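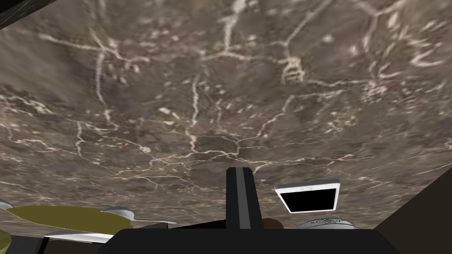

Marble-patterned top, pale veins all over.

2018-04-12

Clatside girls beat Gandach last night, 76 to our scorer's 74 — I make it 76 all in normal time and a win by seven in the extra period, so the sheet needs checking. What a game though! Over 295 in the hall. Loved the full-court press after the break.

To do: re-run the clock log, fix the rebound columns, and get the Drurkurska fixture typed up before May.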